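Clavlow grip fault

The Clavlow grip fault was a failure in the gripper software of the Clavlow, a small tabletop robot arm used in teaching and research. It caused the arm to keep closing its jaw after an object had already been gripped, until the motor overheated and shut down. The fault was first recorded in March at the Leltcombe workshop and is usually listed under its report number, 911.

Background

The Clavlow has a two-part gripper, with one narrow finger and one jaw that swings towards it. There is no force sensor at the tip. The controller judges whether something is being held by comparing the position it has asked for with the position the jaw has reached. If the gap between the two stays the same for long enough, the object counts as gripped and the motor current is cut back to a holding level.

The method works well on larger objects. On very small ones, such as dice, the gap is narrow and can be lost in the normal play of the gears.

The fault

Release 3 of the controller software, known as Griltitz, changed how often the jaw position was read. When a small object slipped slightly between the finger and the jaw, the new timing treated the slip as movement and started the count again. The holding level was never reached and the motor went on pulling at full current.

On a Wednesday an arm left repeating a die-sorting task reached its 65-degree cut-out after four grips. The cut-out removed power from every joint, and the raised forearm dropped on to the tabletop. The finger was bent and one wrist motor had to be replaced. There were no injuries, but the report noted that a hand placed under the arm could have been struck.

Investigation

Johanna Oberholzer, who wrote the report, first suspected a worn gear. A replacement gripper showed the same fault. The task was then rebuilt in simulation, where the jaw timing could be changed without risk to the motors – the older timing cleared the fault and the newer one brought it back.
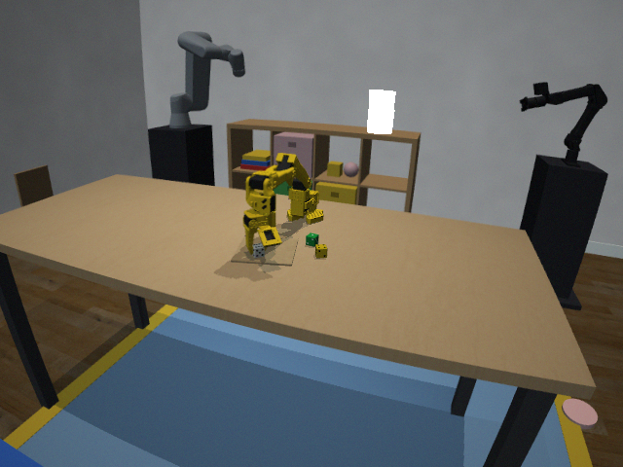 Category: Gripper faults

The simulated task uses three small dice, with the grey one lying on a thin square plate beneath the jaw and the green and yellow ones on the bare table to its right. The model did not include motor heat, so the cut-out itself was studied only on the bench.

Correction

A later release, Kļaviņa, restored the older timing and set a limit on how long full current may be applied. It also changed the cut-out, so that an overheated gripper motor is switched off by itself and the other joints stay powered. Users who remained on Griltitz were advised to keep the forearm low between grips and to keep their hands clear of the table while the arm was on.

See also: Thermal cut-out; Backlash; Robot end effector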